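We use cookies to remember your settings and to count visits. By staying on this site you agree to this. OK | Read more

Incoming Inspection Checklist for Contract Electronics Assemblies
With comments from the last supplier review

Updated August 31, 2024

This checklist is used at the Wostetitz plant when finished circuit board assemblies come in from a contract manufacturer. It covers the Umix control board and the Zarotia power module, both built for us under the Russo supply agreement. The comments under each point come from the February review and from the inspection bench since then. Other sites may use it, but the sample sizes and limits are ours and should be checked against your own contract.

Lot reviewed in February: 1,615 Umix boards, one delivery, two date codes.

1. Paperwork

1.1 Delivery note matches the purchase order: part number, revision, quantity.
Result: pass.
Comment: The revision letter was on the delivery note but missing from the box labels. The supplier has changed the label template. Check the first box of every delivery until further notice.

1.2 Certificate of conformity is included and signed.
Result: pass.

1.3 Test report is included for each date code.
Result: fail, corrected.
Comment: One report covered both date codes. We asked for it to be split. If a fault shows up in the field we have to be able to go back to one build, and a combined report makes that slow. The split reports came by email and were filed with the lot.

1.4 Any deviation permits are listed by number.
Result: not applicable. No permits were open.

2. Packing and static protection

2.1 Outer cartons are dry, closed and free of crush damage.
Result: pass with remark.
Comment: A carton on the bottom layer had a soft corner. The boards inside were pulled for full visual inspection and none were damaged. Cartons should not be stacked more than four high on a pallet.

2.2 Each board is in a closed shielding bag, not just a pink bag.
Result: pass.

2.3 Moisture barrier bags are sealed, and the humidity card is within limits.
Result: pass.
Comment: Applies to the Zarotia module only. If the card is past the limit, do not open the rest of the lot. Put it on hold and call quality.

2.4 Trays are the agreed type and hold the boards without contact between parts.
Result: pass with remark.
Comment: Trays are on their second or third trip by now and some of the ribs are worn. Worn trays go back marked with red tape. The supplier has agreed to replace them at its own cost.

3. Inspection station

3.1 Wrist strap tested at the start of the shift and logged.
Result: pass.
Comment: The log had two blank lines on the late shift. A blank line counts as a failed test, and boards handled in that time have to be noted.

3.2 Table mat connected to the ground point, and the cord not damaged.
Result: pass.

3.3 Magnifier and microscope clean, lamp working.
Result: pass.

3.4 Torque driver and calipers within calibration date.
Result: fail, corrected.
Comment: One caliper was past its date. It was taken out of use and the measurements were repeated with another one. No reading changed enough to matter.

3.5 Current revision of the drawing and the workmanship guide at the bench.
Result: pass.
Comment: Take printed copies of the old revision away. There were two in the drawer.

4. Visual inspection of boards

Sample size is 400 for a lot of this kind. That is higher than the general table calls for. It was agreed with the supplier for the first year after the transfer of production and will be looked at again when a full year of data is in.

4.1 Part number and revision on the board match the drawing.
Result: pass.

4.2 All parts fitted, correct direction, no tombstoned chips.
Result: pass.

4.3 Solder joints on the through-hole connectors filled as required.
Result: fail.
Comment: 17 boards in the sample had low fill on the ground pins of the main connector. The pins sit on a large copper area that pulls heat away from the joint. The supplier raised the preheat on the selective soldering line and sent cross-section photos of the new joints. All boards from the first date code were sorted. Reworked boards carry a white dot next to the serial number.

4.4 No solder balls or flux residue near the high-voltage gap.
Result: pass.
Comment: Look at the gap from both sides. The slot hides residue when the board is held flat.

4.5 Coating covers the marked area and stays off the connectors.
Result: pass with remark.
Comment: Coating was thin along one edge — still inside the limit, but close. Check under the UV lamp and write down the lowest reading, even when it passes.

4.6 Labels readable and straight, barcode scans at the first try.
Result: pass.

5. Electrical check

5.1 Supply current at idle within limits.
Result: pass.

5.2 Firmware version matches the release note.
Result: pass.
Comment: The version is read over the service port. Do not rely on the sticker.

5.3 Communication test, both channels.
Result: pass.
Comment: A board that fails once gets one retest on the other fixture. If it passes there, record both results and report the first fixture for a contact check. Please do not keep retesting until it passes.

5.4 Insulation test on the Zarotia module.
Result: pass.
Comment: Two-hand start only. The cover switch must not be bridged for any reason.

6. Work area and people

6.1 Chairs at the right height, feet supported, forearms able to rest.
Result: pass.
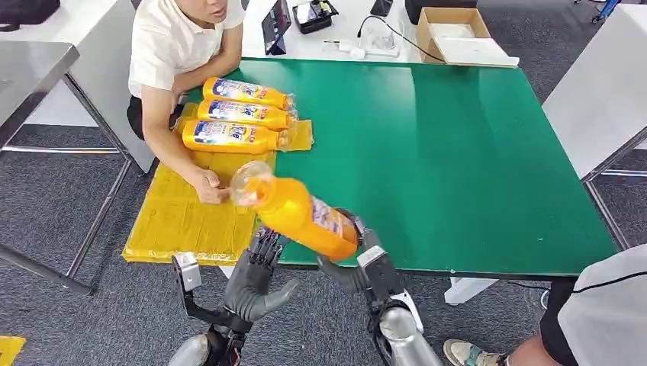 Seated work with both forearms resting near the table edge.

6.2 Lighting at the table even and free of glare.
Result: pass.

6.3 Walkways clear, fire extinguisher and exit not blocked.
Result: fail, corrected.
Comment: Empty cartons were standing in front of the side exit during unloading. They were moved at once. A floor marking has been ordered.

6.4 Fume extraction at the rework place working, filter changed on time.
Result: pass.

6.5 Solvent bottles closed and labeled, only the day's amount at the bench.
Result: pass with remark.
Comment: One dispenser had a handwritten label that was hard to read. Use the printed ones from the stores window.

7. Release or hold

7.1 All fails closed, or covered by a signed permit, before the lot is booked in.
7.2 Held lots are in the marked cage, with a tag on every pallet.
7.3 Supplier told of any fail within two working days.
7.4 Photos of defects stored under the lot number.
7.5 Checklist signed by the inspector and the shift lead.

Comment on 7.2: The February lot was on hold for six working days. Most of that went on waiting for the cross-sections. For the next soldering problem we will send a few boards to an outside lab on day one and let the supplier do its own work alongside.

Open points from the review

Connector solder fill: check at 100 percent for the next two deliveries, then back to the sample.
Worn trays: supplier to confirm the replacement quantity.
Coating edge: supplier to send thickness records with each lot.
Floor marking at the side exit: ordered, not yet in place.

Comments (4)

boardroom_b
We see the same low fill on heavy ground pins. Preheat helped us a little, but what fixed it was thermal relief on the copper in the next layout. Worth raising with your design people if there is a new revision coming.

smtline4
Question on 5.3. Do you count a board that passes on the second fixture as a pass in the yield figures? We used to, and the numbers looked better than they were.

Wostetitz Quality
Reply to smtline4: It ships as a pass but goes into the first-pass yield as a fail. The supplier gets both numbers every month.

kestrel77
Can you post this as a spreadsheet? I had to retype section 4 for our bench. Also 2.3 should give the actual card limit.

Contact: Supplier Quality, Wostetitz plant | Copyright Wostetitz. All rights reserved. | Back to top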